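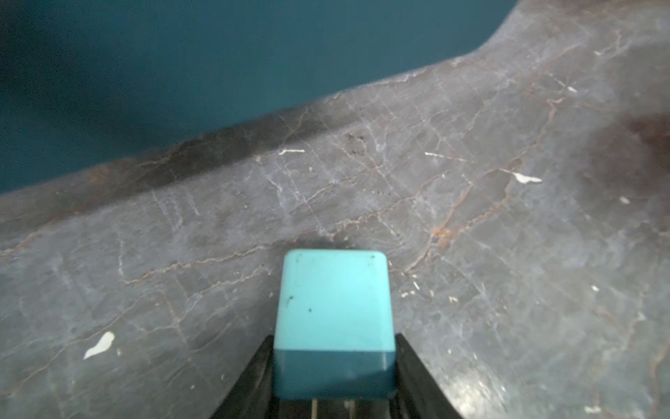 How to repaint old wooden toy blocks

Updated January 27, 2021

When my sister-in-law cleaned her attic she gave us a box of wooden blocks, brand Dollano, which I think is not sold anymore. The wood was good but the paint was tired: dull colors, small stains, corners rubbed down to the wood. I have now repainted the full set on our balcony in Plinanside, and I made enough mistakes to write a page on it.

Before you start

If the blocks are very old, or you don't know their age, test the paint for lead. The test kits are sold in hardware stores. If the test is positive, do not sand. Keep the blocks away from children and ask your local health office what to do with them.

You will need:
Sandpaper, 120 and 240 grit
A damp cotton cloth and a dry one
Water-based paint with a label that says it is safe for toys
A flat brush with soft hair
Baking paper
A wire rack, the kind for cookies

I used paint from Zunent, because the small store near us keeps only this one. Any paint is fine if the label clearly names toys. The word "non-toxic" alone was not enough for me.

1. Wash

Put a few drops of dish soap in warm water and wipe each block with the cloth. Do not let them lie in the water, the wood will swell and the corners may open. Let them dry overnight.

2. Sand

Put the 120 paper flat on the table and move the block over it, not the paper over the block. In this way the sides stay straight. You do not need to remove all the old color, only the shine and the loose parts. Go over the edges lightly with the 240. Wear a mask for this step, and wipe off the dust when you finish.

3. Paint the first sides

Paint the top and the four sides, and leave the bottom for later. Use less paint than you want to use. My first blocks had thick drops along the lower edge, and I had to sand these off again. Place the block on the rack with the unpainted side down.

4. Turn and repeat

After 3 hours, turn the block and paint the bottom. Three thin coats were right for light colors like yellow and pale green. For dark blue two were enough. Between coats I passed the 240 paper once over each side — very gently, just to take away the little hairs of wood that stand up.

5. Wait

The paint feels dry the same evening, but it is still soft inside. I stacked mine too early and they stuck together, so on two of them there is now a mark. Leave them on the baking paper for around 10 days, not touching each other.

Colors

For mixing I followed an old color chart by Sfakianakis, which I found at a flea market. One spoon of white to a few drops of blue gives a nice sky color. Mix enough for all the blocks of one color at once — I never managed to get the same tone a second time.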